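Nazma Sultana
Saturday, May 21, 2022

Sorting linens for the move to Chisholm. Everything that isn't on a bed gets folded and goes in a clear-ish plastic bin. Paper bags are for whatever gets given away.
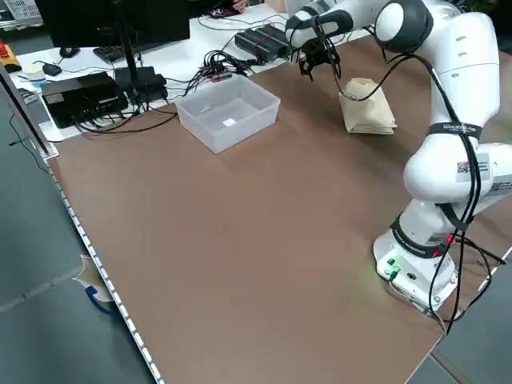 I bought the bins in April and they have sat in the hall since. Low sides, no lids — fine for a closet shelf.

Cream towels first. Halves, then thirds, then press the air out with a flat hand. The thick ones never stay square on the first try.

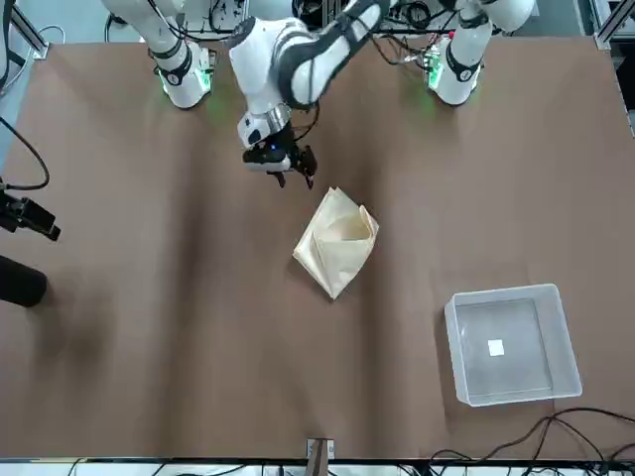

Old rule was to roll them. Rolled towels take up less room in a suitcase but they slide around in a bin, so I quit doing it.

Next up is hand towels, same fold, one fewer turn.
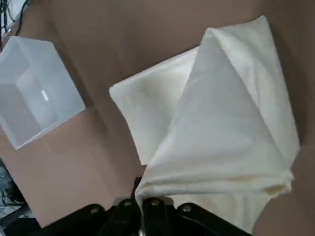 Raymonde Després: I still roll mine and stand them on end. Do yours fit two across?

Two across if I fold them narrow. Washcloths go in the gap.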